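The Melar update is rolling out, and it's a big one
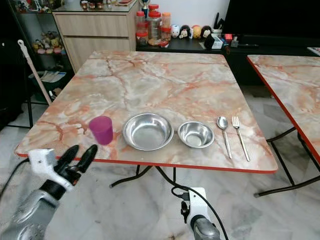 Do you need to buy a new tablet to get it? Every Gotthorpe tablet sold with at least 40 GB of storage gets the update free, and that includes the very first model. If yours came with less, you stay on the current version and keep getting security fixes.

Now for the fun part! Melar has a completely redone home screen, a split view that finally remembers which two apps you had open, and a handwriting mode that keeps up even if you scribble like I do. I've been running the preview on my old Gotthorpe and it feels so much quicker – apps I'd given up on are back in daily use. The download is 734 MB, so get on Wi-Fi first and plug in if you're under 25 percent battery (the installer won't start below that anyway).

The update goes out in waves. Tablets bought directly from Gotthorpe are first, and carrier models follow in February. To check for yours, open Settings, tap System, then tap Look for updates. If nothing shows up, try again in a day or two.

One more bit of good news for stylus fans: Trarkavach has confirmed that its drawing app, Conceição, will support Melar from day one. You get 100 layers per canvas, up from 40, and your old brushes carry over. I lost most of an evening to the new watercolor set and I'm going right back in tonight. Send us your sketches and we'll run a few in the next issue!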